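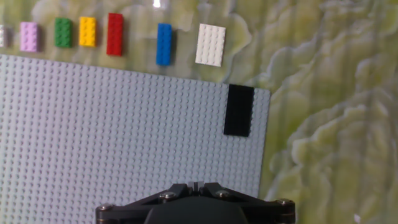
Lullitz Listening Rooms

The Lullitz Listening Rooms are a student-run peer support service at Hunt College, open to anyone studying there who would like to talk something over with a fellow student. The service takes its name from Lullitz House, the old hall of residence where it first opened its doors, and most people on campus simply call it "the Rooms". It is separate from the college's own counselling team, though the two have always been on friendly terms and share a corridor these days.

History

The idea came from Lizeth Huanca, then a second-year geography student, who had spent a long winter helping friends through exam worries at her kitchen table and felt that there ought to be a proper place for that sort of conversation (and a better kettle). She put a proposal to the students' union with her flatmate Hugo Gilbert, and the union gave them a start-up grant of £3060 and the use of 2 ground-floor rooms in Lullitz House, which had been standing idle while the upper floors were rewired.

The first group of listeners numbered 16, all of them trained over the summer by Catinca Ene, a counsellor at the college. Her course, much of it built around practice conversations and long discussions afterwards, is still the backbone of the training, and her handwritten notes were typed up and bound by a later group of students who had grown very fond of them.

When Lullitz House was closed for good one July, the Rooms moved to the Elov Building, next to the library. The name came along too, after a short and rather heated debate in the student paper over whether it still made any sense.

How it works

Students may drop in during the afternoon and early evening in term time, without an appointment and without giving a name. A conversation usually lasts as long as a pot of tea, though there is no fixed limit. Listeners work in pairs on each shift, one talking with the visitor and the other minding the door, and they swap over as the evening goes on. They don't give medical advice, and a visitor who needs more than a friendly ear is offered a walk down the corridor to the counselling team.

There is also a quiet room with armchairs, jigsaws and a shelf of well-thumbed paperbacks, where nobody has to speak to anyone.

Training and staffing

New listeners are chosen each autumn and complete a course spread over several weekends. A meeting after every shift gives them the chance to talk through anything that has stayed on their minds. Torbjørn Åberg was the first paid coordinator, and he was followed by Mohsin Usmani, himself a former listener. As of Jan 31, 2024, 144 students had completed the training.

See also

Hunt College Students' Union
Elov Building
Peer support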